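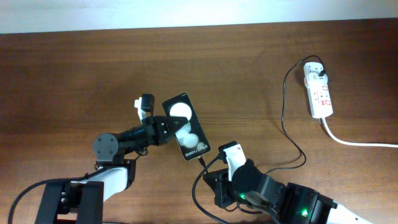
Ticket 674: Wrong filmography shown on actor profile pages
Product: Hokus cast database, web front end
Component: Velik import
Opened: 2020-12-21
Status: Resolved, monitoring
Priority: 2

Reported problem
The profile page for a stage and television actress listed under Szilágyi shows credits belonging to a second performer with the same surname and first initial. The biography text and date of birth are correct. The credits table, the "Known for" line and the follower count are not. The client reports the same fault on other pages with accented surnames.

Environment
Production and staging. Seen in all browsers tested. Logged-in and logged-out views are the same.

Log entry 1
Reproduced on staging. Cleared the page cache and reloaded: no change. The fault is therefore in the stored record or in the query, and the cache can be left alone.

Log entry 2
Compared the record with the source file from Velik. The source holds two separate people with two separate keys. After import, both sets of credits sit under one key. The merge takes place on our side.

Log entry 3
The import strips accents before it builds the match key, then shortens the first name to an initial. "Szilágyi" and "Szilagyi" give the same result. The accent step was added in February to fix search and was applied to the import by mistake – search has its own copy of the function and does not need it there.

Log entry 4
Ran a query for profiles with more than one source key. 31 records returned. Most are television actors with short credit lists. 3 are linked to the series "Grevach", where the cast page also shows the wrong portrait captions.

Fix applied
Accent stripping removed from the import. Match key now uses full name, date of birth and source key. Where the date of birth is missing, the record goes to the manual queue and is not merged.
Affected records split and imported again. Follower counts refreshed from the stored account links.

Checks
Szilágyi profile: credits correct, "Known for" line correct.
Grevach cast page: captions correct.
Search without accents: still returns the accented name.

Outstanding
Old share previews may show the previous text until the outside sites fetch the page again. Client informed. Ticket to stay open until the next full import has run.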